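Notebook, September 2020
Stone sealer trial, entry 6: oil and acid marks on light countertop offcuts 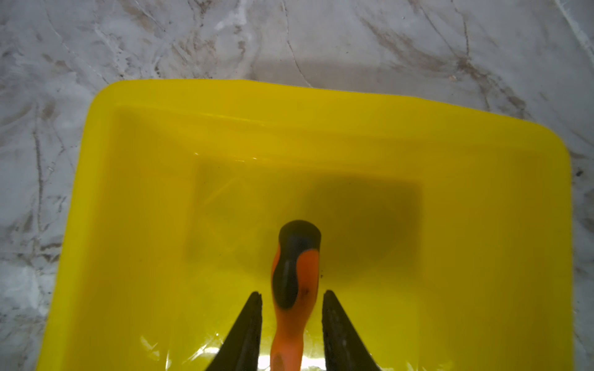
Continued from entry 5. The purpose is unchanged: find out whether a second coat of the Nuklow impregnator is worth the extra day, or whether one coat with a longer dwell gives the same resistance to cooking oil. Acid etching is being logged alongside, although no impregnator is expected to stop it.

Samples are offcuts from the Puvholm job, light stone, polished face, cut into squares and numbered on the back in pencil. Marker was used in the June batch and bled through on the thinner pieces, so those readings have been left out of everything below. Edges were left unsealed. This was a mistake in planning, as oil can get in from the side, and drops are now placed at the centre of each square only.

Preparation. Washed with neutral cleaner, rinsed twice, dried on the rack overnight with the fan on. Weighed before sealing. The heaviest piece came out at 821 g and was weighed again next morning with no change, so I am taking the drying time as long enough. Rhonda MacLeod thinks overnight is too short for anything that has been through the wet saw and would give it two nights. We can test that separately. It would not affect a comparison made within one batch.

Application. Group A, one coat, dwell 5 minutes, wiped off. Group B, one coat, dwell doubled. Group C, two coats at 5 minutes each, a day between. Group D, no sealer. There are 4 squares in each group. White cotton cloth throughout, fresh cloth for each group. The group B surfaces had started to go tacky by the time I wiped them and needed a second pass with a cloth dampened with sealer. Residue shows as a dull smear under the bench lamp and is easily mistaken for a mark in the stone. Check under the lamp before any staining is started.

Oil test. Sunflower oil, one drop by pipette, covered with a watch glass, left overnight, blotted and washed. Graded by eye against the unsealed control, 0 for no mark and 5 for a mark equal to the control.

Group A: 2, 2, 3, 2
Group B: 1, 2, 1, 1
Group C: 1, 1, 1, 2
Group D: 5, 5, 5, 5 (by definition)

B and C cannot be separated on these figures. A is worse than both but still well short of the control. The 3 in group A is the square with a heavy vein across the middle, and the mark follows the vein for a short way before it stops. Veined areas probably take up oil at a different rate from the ground. For the next batch, put the drop on plain ground and a second drop on a vein, and grade them apart.

Acid test. White vinegar, one drop, left for the same dwell on all groups, rinsed. Every square etched, sealed or not. Seen at a low angle the rings are all alike to my eye. Bare-finger test: slight roughness on all. This agrees with what Petrenko wrote in his notes on the earlier trial, and there is no reason to repeat it. The handover sheet should say plainly that the sealer is for stains and does nothing for lemon, wine or vinegar. The present wording, "protects against everyday kitchen spills", will bring people back to us with etched worktops.

Poultice. Tried on two of the group D squares after grading. Bicarbonate and water, thick paste, film over the top, edges taped, left until dry. One treatment took the oil mark down to a 3 on both. A second took one of them to a 2 and left the other where it was. The tape lifted at a corner on that one and the paste dried early, so it is not a fair result. Use wider tape.

Water drop check on the remaining sealed squares: beading on B and C, flatter drops on A. I would not use beading as a grade. It says more about the surface than about what has gone into the stone, and one square in C that beaded well still took a 2 for oil.

Stock: Nuklow tin is under a third full. Iter can supply the same grade, but the batch number will differ, so finish the comparison from the open tin and keep the new one for entry 7 onwards.

To do
Repeat B and C with the two-drop method, ground and vein.
Seal the edges this time.
Two-night drying on half the squares, as Rhonda suggests.
Rewrite the handover sheet and send her the draft.
Order pipettes, wide tape, cotton cloth.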